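Washing the gray bin, and other small jobs before winter
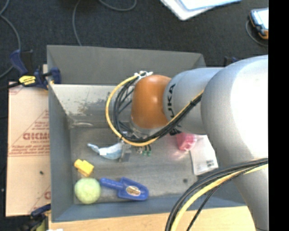
How often should you wash a storage bin that only holds clean things? I wash mine two times in a year, once in April and once when the heating season begins, and in between I only wipe the floor of it with a damp cloth.

I did not always do this. For a long time I believed that a bin for clean things stays clean. Then I took out a white pillowcase and it had a gray line across it, like from a pencil. The line came from the bin. Plastic gives off a little color when it is old and rubbed, and dust collects in the scratches where you do not see it. After this I became more strict.

My post in April was about choosing bins, and some of you wrote to me asking what I do with the old ones. So today I write about the old ones.

First, the scratches. A gray bin that is in use for years will have marks on the inside walls, brownish ones and dark ones, and usually one wall is worse than the others. In my storage room it is always the wall toward which I push things. I have tried to remove such marks completely and I do not recommend it. With a hard sponge you take away the mark and also the smooth surface, and next time the dirt goes in deeper. I use warm water, normal dish soap and a soft brush with a long handle, and I accept what stays. A pale patch where the wall was scrubbed too much by an earlier me is still there and it does not hurt anybody.

The order in which I wash is this. I begin with the upper rim, then the walls, then the floor last, so the dirty water goes down only once. The corners I do with an old toothbrush. It is in the corners where the wall meets the floor that I find the most: lint, a thread, one time a button from a coat I had already given away. Then clean water, then a dry towel, and then the bin stands open overnight. Please do not skip the night. I once put the bed sheets back after two hours, when everything felt dry to my hand, and after a few weeks the sheets had the smell of a cellar. I had to wash all of them again.

About the soap. A reader recommended a cleaner from Inton, in the spray bottle, and I bought it. It is good for the kitchen shelf. For bins it is too strong in perfume for me, and the cloth things take the perfume and keep it. I went back to dish soap. Maybe without perfume there is another version, I did not look.

Now what goes in. I sort the light things separately: thin bags, wrapping, rags, tablecloths, the crumpled light blue and white things that always collect at the bottom. I know that many people fold everything. I fold the sheets and the towels, but the rags I do not fold, I only put them in. It took me a while to allow myself this. A rag which is folded looks nice for one day, and then someone needs a rag and pulls from the middle.

The only rule I keep for the unfolded bin is that it must not be so full that I can't see the floor somewhere. When the floor is gone, I take out one armful and look through it. Most of what I find can go away. It is surprising how many thin covers and wrappings a household keeps, because each of them is almost nothing.

The deep bins have one problem which I should have mentioned in the April post. A thing that lies flat on the floor in a deep bin is hard to pick up, especially a soft thing. You must bend over the wall, and the wall presses in your stomach, and you get one corner of the cloth between two fingers and it slides out again. I have now two solutions. The first is to tip the bin toward me, which works if it is light. The second is to take the thing at the thick end, where it is bunched, and not at the thin point. This sounds too simple to write down, but I was picking at the thin points for years.

Some of you asked about liners. I tried paper from a roll on the floor of the bin, and it moved every time I took something out, so in the end there was a paper ball in the corner and the rags lay on the plastic anyway. Then I tried a piece of cotton, cut to size with 12 centimeters extra on each side so it goes up the walls. This is better. It goes into the machine together with the towels. If your bin has walls that go outward at the top, cut the cotton for the floor and not for the opening, otherwise you get a big fold in the middle. I made this mistake with a good piece of fabric from the Akbari shop, and I still think of it.

Also labels. I used paper labels with tape and they fell down in the damp months. Now I write with a wax pencil directly on the outside of the bin, and it comes off with a dry cloth and some patience. The bins on the top shelf have the word on the front and on the underside too, so I can read it from below.

The bigger shelf, the one from Brekberg, is holding well. I was worried about it, because the instructions say 100 kilograms per level and I did not know how heavy wet boots and bottles can be. I moved the bottles to the lowest level in any case. The old metal shelf went to the reuse center on Kodthorpe road, where they were friendly and took also the two bins with broken rims. I asked first if they wanted them. For plant pots, they told me, a broken rim is no problem.

What I have left to do is the box under the stairs. It has winter curtains in it, or I think it has winter curtains in it. I will wash the box first and then decide about the curtains, and if they are too short for the new windows I will cut them for liners.

If you have a good method for getting old tape glue from plastic, please write it in the comments. Cooking oil I tried already. It works, but then you have oil.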